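Clarkska Community Rooms: Chess and Board Games Strand
Interim report to the Polico Fund
Prepared by Montserrat Urquijo, Tue 4 January

1. Purpose of this report

The grant agreement requires a written account at the midpoint of the funded period. This paper covers the chess and board games strand only. The reading strand will be reported separately in July.

2. Activity to date

The strand has delivered 12 sessions in the Pangilinan Room. Total attendance across these sessions stands at 887, counting repeat visits. Attendance was lowest in the first fortnight, when the heating was under repair, and has been steady from then on.

Teaching has moved from opening play to short endgame studies. In these, learners begin from a reduced position and are asked to name the best move for each side before any piece is touched. Group leaders report that beginners find this easier to follow than a complete game. 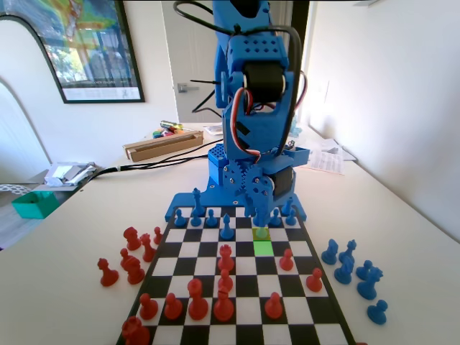
Figure 1. A position with many pieces left, red against blue, with two squares highlighted in green shades.

The coloured sets have been well received by younger players. Older members have asked for a conventional black and white set to be kept available, and this has been arranged.

3. Expenditure

Spending on boards, pieces and printed study sheets amounts to £260, which is within the sum allowed. Room hire is met from our own funds.

4. Matters outstanding

Nine learners have asked to enter an outside tournament. Entry fees were not included in the original budget, and the Fund's agreement is sought to meet them from the underspend on printing.

Status: on schedule. No change to the agreed outcomes is requested.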